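Teaching by hand at Clarmont

September 2018

At Clarmont, the engineer who leads the teaching work begins each morning with her own hands. She puts on the control gloves, moves her fingers one by one, and looks if the robot's fingers follow. "When my thumb is late, I stop," she says. "A late thumb gives a bad lesson."

The group works on a project called Ikulero. A person guides both arms from a chair, and the computer keeps the movements as lessons. The present task has two fruits and one plate.

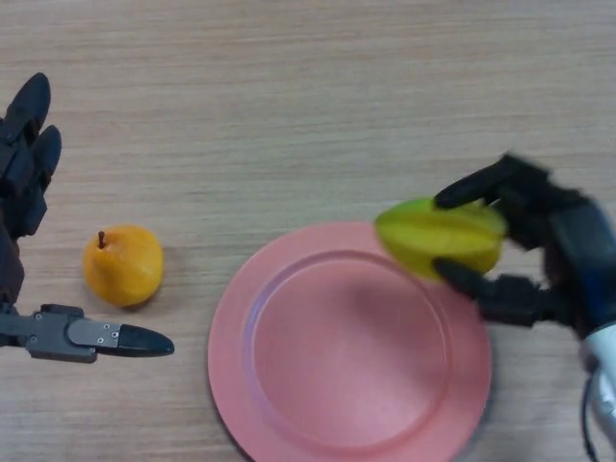
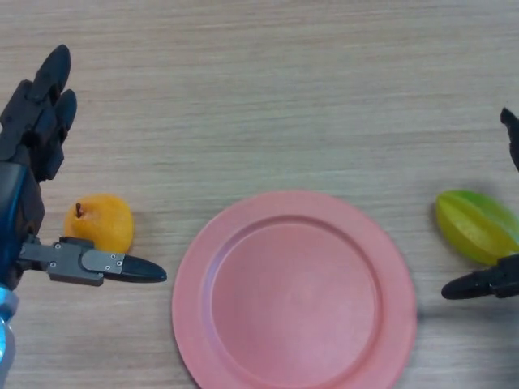

The pear and the star fruit, with the pink plate between them.

She was surprised how much the operators differ. "We have seven people who can do it, and I recognize each one from the recording. One is very careful – too careful, maybe. The robot will learn also the waiting."

For the fruit task they recorded 39 lessons in the first week and threw away 11 of them. Mostly the fault was with the person, who corrected the grip too many times. She does not blame them. Through the gloves one feels nothing, so the eyes must do all the work.

I asked if she prefers to push the arm directly by hand, as they did until January. "For one arm, yes, I liked it. For two arms with fingers I would need six hands."

The next task will be with cups.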